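Govbridge Opens Its Doors in December, and You're Invited to Watch the Robots Set the Table

For immediate release

LATBERG – I've written a lot of press releases for Govbridge over the years and most of them have been about contracts. I get to write this one about breakfast dishes, so please forgive me if I sound a little excited. This December we're opening our demonstration room to the public for the first time, and I'd love for you to come.

My name is Roos Bosman and I handle communications here. That means I usually sit two floors above the robots and hear about them at lunch. Last month Maarten Verbeke, our head of engineering, told me to come downstairs and spend a morning with a group of visitors before I wrote another word about the place. So I did, and I stayed well past lunch.

The visitors were teachers and students from Edora, the technical college across the river, and they came with Geert De Smet, who runs the automation course there. We gave them coffee and a very short talk (Maarten had slides, he got through four of them) and then everybody moved over to the table to see what the team has been working on. It's household work, mostly. Plates, mugs, food, towels. The kind of thing you do with your hands while you're thinking about something else.
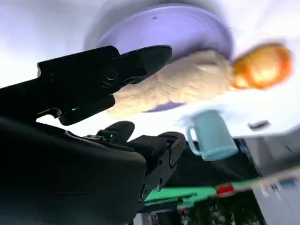
I had always pictured robots in car plants, swinging doors into place behind a fence. Handling things from a kitchen is a very different job. A car door is the same shape every time. A bread roll is soft and lumpy and never sits quite the way the last one did, and if you squeeze it like a car door you'll have crumbs. Geert's students picked up on this right away and started asking how hard the gripper closes and who decides, and what happens if you turn the plate. Annelies Lambrechts, who leads our handling team, answered every one of them. She likes that kind of question much more than she likes mine.

Annelies told the group that her team keeps a running list of objects the robots practice with, and that the list stands at 279 right now. She wants it at 285 before the open days start. I asked her what the last six would be and she said she was still arguing with Maarten over a wet sponge.

"People come in expecting speed," she told the students. "I'd like you to watch where the fingers go instead. Look at how the hand comes in toward the food, and look at what it does right before it closes. Most of our work is in that little stretch."

I took her advice and it changed the whole morning for me. I stopped waiting for something big to happen and just watched the hands, the way you'd watch somebody frost a cake.

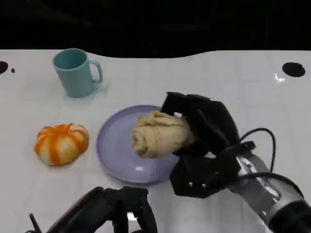
One student, Valentyna Bilyk, asked if she could see the same thing again from the other side of the table, and then again from a chair, and by the third time she had half the class crouching next to her. She's in her second year at Edora and says she came into the course wanting to work on drones. "I didn't think I'd care about a bread roll," she said to me on the way out. "Now I want to know why it picks it up from that end." I've passed the question along to Annelies, Valentyna, and I promise you'll get an answer!

After the food came the part I liked best, the cloth. If you've ever tried to teach a child to fold laundry you already know the trouble. Fabric flops. It bunches up and hides its own corners. Maarten says a towel has more ways to lie on a table than he has patience to count, and that's why his team keeps coming back to it.

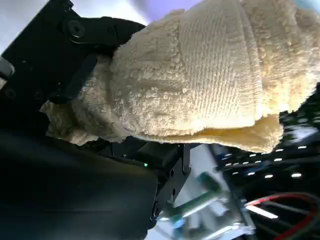
A gripper holds a cream-colored terry-cloth towel during a demonstration at Govbridge.

Geert has been bringing students to companies for a long time and he was kind enough to give me something I could quote. "What my students need is time near the machine, with the people who work on it every day," he said. "A video doesn't let you ask to see it again." He has already booked a second visit for his evening class.

Now for the practical bits. The open days run through the first half of December, with sessions at 10 a.m. and 2 p.m. Each one lasts about 70 minutes, and that includes the talk, the demonstrations and plenty of time for questions. We can welcome up to 100 people per session. Admission is free, but please reserve a spot through the Govbridge website so we know how much coffee to make. Children are welcome with an adult. School groups should write to us first and we'll try to find you a quieter session with extra time at the table.

We're at the Kramer building in Latberg, and you'll want the side entrance by the bicycle racks. The front door goes to the accountants. The demonstration room is on the ground floor and there are no steps on the way in.

Reporters and photographers are welcome at any session. If you'd like to talk with Annelies or Maarten, let me know ahead of time and I'll set aside half an hour after the demonstration. Geert De Smet is also happy to speak about the student visits.

About Govbridge
Govbridge develops and tests robotic handling for homes, hotels and care facilities. The company is based in Latberg.

Press contact
Roos Bosman, Communications, Govbridge
Kramer building, Latberg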